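Refinishing a tabletop: can I put water-based poly over an oil finish?

Asked in Home and Workshop
Posted Sep 29, 2023
3 answers

I have a wood table that I bought used in April. The seller told me it had been finished with an oil, but he could not say which one. He thought it might have been the Brornel furniture oil because he had a can of that in the garage, and he said he put on two coats. He did not remember when.

The table gets used every day and I am tired of rings from glasses. I would like something harder on top. I already have most of a can of water-based polyurethane left over from a bookcase, so I would rather use that than buy something else.

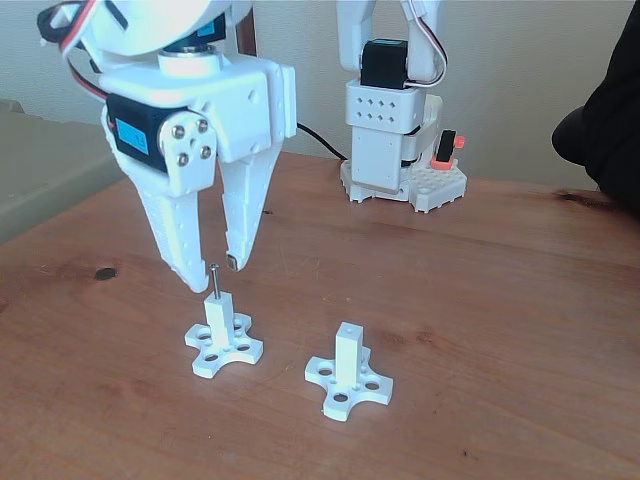 So far I have wiped the top down with a damp rag and dish soap and let it dry overnight. Water does not bead up much anymore, except near one end where it still does. I have not sanded anything. The underside looks like bare wood to me and I don't plan to touch it.

My questions are whether the poly will stick, whether I need to take the oil off first, and if there is a product that goes between the two. One store clerk told me to strip it completely and another one told me just to scuff it and go. I don't have a belt sander. I have a small orbital and a lot of paper.

Answer 1 (accepted)

It will stick if the oil is fully cured and you do a little prep. It will not stick well over oil that is still soft, or over wax. The problem is that you don't know which you have, so find that out first.

Wax test: rub a hidden spot with a white rag and mineral spirits. If the rag comes up yellowish or greasy and the spot looks dull after it dries, there is probably wax there. A lot of furniture oils have some wax mixed in. I don't know if Brornel does. Check the can if the seller still has it, or look for the data sheet. The end where water still beads is where I would test, along with a spot near the middle.

If there is wax, wipe the whole top with mineral spirits and clean rags, changing rags often, until they come up clean. Then let it sit a day. Lay the used rags out flat outside to dry. Do not ball them up and throw them in the trash, oily rags can heat up and catch fire.

After that:

Sand lightly by hand or with the orbital, going with the grain for the last pass. You are not trying to get to bare wood. Vacuum, then wipe with a barely damp cloth.

Put on one thin coat of dewaxed shellac. Make sure the can says dewaxed. Regular shellac has wax in it and you would be back where you started. It dries fast, so work in long strokes and don't go back over it.

Scuff the shellac very lightly, just enough to knock down the bumps. Go easy at the edges, it's easy to cut through there.

Then the poly, thin coats. Follow the can for time between coats. I do three on a table, sometimes four. Stir it, don't shake it.

Give it a couple of weeks before you put anything heavy or hot on it. It feels dry the same day but it is not hard yet.

Do a test board or the inside of an apron first. If the poly pulls back into little craters, there is still oil or wax or silicone under it.

Comment: Agree on the shellac. One thing to add, it will warm up the color a bit, so the top may end up different from the legs.

Comment from asker: Did the rag test. It came up yellow at the end where the water beads and pretty clean everywhere else. I'll do the spirits wipe this weekend. Thank you.

Answer 2

Personally I would skip the poly. If it is oiled already, just oil it again. I use the hard wax oil from Prasolley and I redo my kitchen table whenever it starts looking dry. Takes an evening. When you get a ring you can fix that one spot, and with poly you have to sand the whole top. It isn't as tough against water though, so you do need coasters.

Comment: OP said they want something harder and already have the poly.

Comment: I know, I'm giving another option.

Answer 3

200 grit and go for it. Did mine that way 2 years ago, no shellac, no problems so far. Mine was tung oil and it had been on there a long time so maybe that helped.

Comment: How many coats did you use?

Comment: Don't remember. Whatever was left in the can.

Related questions

White haze under polyurethane after a hot dish
How long does linseed oil take to cure in a cold garage
Removing paste wax from a dresser without stripping it
Is satin poly weaker than gloss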